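Workshop tips: keeping a small picking arm's software in good order

These notes come from the bench at Fornesdale, where we run one tabletop arm on mixed household packaging. They assume the arm already moves and the camera already sends pictures. Most of what goes wrong after that is in the software, and most of it can be put right in an evening.

Calibrate before you tune
If grasps land to one side of the object, leave the grasp settings alone and redo the hand-eye calibration first. Take the poses from the whole working area, corners included, and tilt the wrist between them. Ours drifts most after the camera bracket has been knocked. A grasp offset typed in by hand will hide the fault for a week and then make everything worse.

Name your frames plainly
Use table, camera, wrist and tool, and nothing cleverer. We inherited a set-up from the Brerano bench with two frames called base and base2, and the planner used one while the camera used the other. Renaming them took ten minutes.

Give the planner the table
Add the tabletop to the collision model as a solid slab, a little thicker than the real thing. Do the same for any box you pick from, one thin wall at a time. If you load a box as one solid block, the planner will refuse every target inside it and the error will only say that no path was found. Folded-back lids need a wall of their own.

Set a time limit on planning
We allow 5 seconds. If there is no path by then, skip to the next target and come back. Letting the planner run on seldom helps, and the queue backs up behind it.

Clear plastic and depth cameras
Depth readings go straight through clear bottles and tubs, or come back full of holes. Find the outline in the colour picture, then take the height from the label or the cap, where the readings are sound. Shiny white bottles give trouble at the highlights only - turn the lamp before you touch the filter.

Shadows
The arm throws a shadow over its own work. Take the detection picture with the arm parked at the side, and again before each pick if the contents may have shifted.

Cables
Treat a loose cable as a no-go area. Our segmentation, the Nerkar build, likes to split one cable into several objects, so we merge any dark thin shapes that touch and mask the lot.

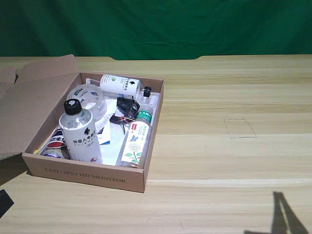 Should bottles lying down be picked in the same way as bottles standing up?
Use a separate routine for each. For a standing bottle, come in from above and close on the cap or neck. For one lying down, work out its long axis first, close across it near the middle, and lift straight up before turning the wrist.

Logs
Save the picture, the chosen grasp and the gripper width for every attempt, failed ones too. We keep the last 300 and delete the rest. Number them in one run: it is much easier to say "look at 234 and 367" than to hunt by time.

Updates
Change one thing at a time, and keep a copy of the settings file beside the log. The Ghanem driver resets the speed limit when it is reinstalled, so check that before you switch the motors on. Run the first few moves at low speed with a hand near the stop button.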